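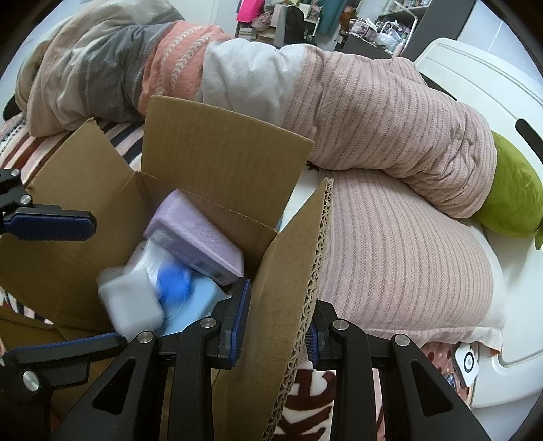
Page last changed: May, 9:40 p.m.

The case against the one-box rule

The decluttering people at Quaye want you to put a cardboard box on the bed and fill it with whatever you can live without. One box, one evening, done. Their leaflet has been going round Urkbridge since spring and I have yet to meet anyone whose bedroom looks better for it.

My quarrel is with what goes in. A small white bottle, a light blue container with a round cap, some purple package: little things, easy to pick up. They cost you no thought, so in they go. Meanwhile the bedding stays piled up behind the box — the pink knit blanket, the rolled bundle, the striped sheet — and the shelves across the room are as crowded as ever. Bedding is bulky and takes up half a room. A bottle takes up a corner of a drawer.

Quaye says the average bedroom holds 1,000 items. Suppose it does. Take out a boxful and you still can't find the mattress. I'd also like to know who did the counting, and whether a pair of socks was one or two.

Then there is the box itself. Mine sat in the hall for 80 days waiting for a trip to the Judham thrift store, and by then the kids had been back into it twice. Start with the blankets. Fold them, or give two away, and see if you still want a box.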